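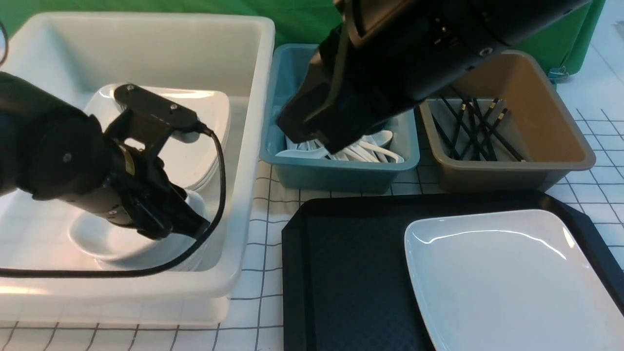
Plates and a bowl in the white tub, spoons and chopsticks behind, and a tray with its first plate.

Kvido Jireš has been laying trays at the Prerosholm supper club for 9 years, and he still gets quite animated about spoons. "People think it's the cooking that slows you down," he told me over a very welcome cup of tea, "but my word, it's hunting for a spoon when there's a queue!"

His answer is a row of plastic tubs, which he talks about as fondly as other people talk about their gardens. The deep white one takes the square plates and the bowls. The teal one, a good deal shallower, is for spoons, and the grey-brown one is for chopsticks – black ones, some with a thin gold band near the end, which he admits he bought simply for their looks.

I asked whether the spoons oughtn't to face the same way. He laughed at that. "Svetozár used to line them all up, bless him, and it took him half the afternoon. In a pile is fine. You put your hand in and there's a spoon."

The trays are black, with a little diamond pattern that he says helps to stop things sliding about, and the plate always goes down first, over on the right. On the busiest evening last July they sent out 200 of them, and Kvido remembers running short of bowls (never plates, oddly) and washing up like mad at the back.

He'd like a second white tub, so the bowls needn't share with the plates. "I've been saying so since spring," he said, topping up my tea, "and I expect I'll still be saying so at Christmas."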